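July 2024
By Naledi Gumede

What a Bottle Tells You Before You Open It

My project started in a dorm laundry room, where I noticed that I had been using the same detergent for a year and had never read the back of it. I wanted to know how much people take in from the packaging of household products, and which parts they skip. So I collected bottles! Friends, neighbors and my aunt all let me dig through their cupboards, and I ended up with 38 different packages on my desk.

I gave each one a sheet with three headings: color, pictures, and words. The orange bottle was my favorite from the first day. It's so bright that I could find it from the other side of the room, and the label has pictures of shirts as well as a lot of small Chinese text. 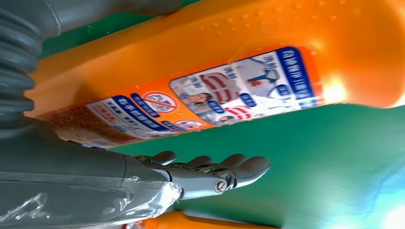
Can someone understand a label without reading the language?
Partly. Pictures and colors can give a good idea of what a product is for, but the amounts, the mixing directions and most of the safety details are in the words.

I tested this with a short survey. I got 62 replies, mostly from students in the Tulach and Ireo halls, and the results surprised me. People were great at guessing the purpose of a product from its pictures. Warning symbols were harder. A red circle with a slash was understood as "don't" by almost everyone, but they disagreed about what exactly they weren't supposed to do.

The other big topic was promises. Some packages talk about smell, some about price, and a few about time. The orange bottle has a red band with white characters, and the part 可用1整月 means "can be used for one whole month."

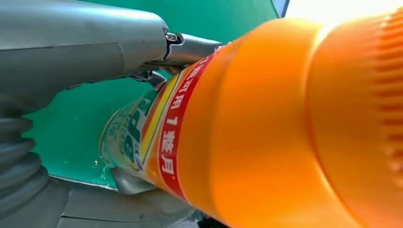

I love this kind of promise because you can check it at home. One month for whom, though? My aunt washes for six people and I wash for one. In my survey, 63 percent said they pour by eye and never measure, so a claim like that could be off by weeks in either direction.

Next I want to repeat the survey in November with older shoppers, and add a page where people draw the warning symbols from memory.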